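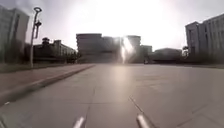 ## Eflorescência em lajes de betão: selar já ou esperar?

**Eduardo Serrano** - 26 de agosto de 2020, quarta-feira

Pátio exterior com lajes de betão de 70 mm, assentes em argamassa em abril. Área pequena, exposição a sul. Apareceram manchas brancas junto às juntas, que saem com escova seca e voltam ao fim de duas semanas. O fornecedor recomenda o selante Turkerholm. Aplico agora ou corre mal?

**Parvathi Thampi**

Não aplique ainda. Se as manchas voltam, continua a haver humidade a subir e a transportar sais. Um selante que forme película retém-nos por baixo e a superfície fica leitosa - depois só sai com decapante.

Ordem que sigo:

1. Verificar a pendente e a drenagem.
2. Escovar a seco e aspirar o pó.
3. Colar um quadrado de plástico com 300 mm de lado e deixar um dia. Se condensar por baixo, esperar.
4. Só então aplicar um hidrofugante de base siloxano, permeável ao vapor.

Ácido só diluído, com a laje pré-molhada, e testado num canto.

**Åsmund Amundsen**

Vinagre e mangueira. No meu resultou.

**Lakshmi Hegde**

O vinagre ataca a pasta de cimento e abre o poro, e a mangueira repõe a água que se quer tirar. Concordo com a Parvathi. Acrescento: veja na ficha técnica do Turkerholm se é acrílico ou siloxano. Se for acrílico, eu não o punha.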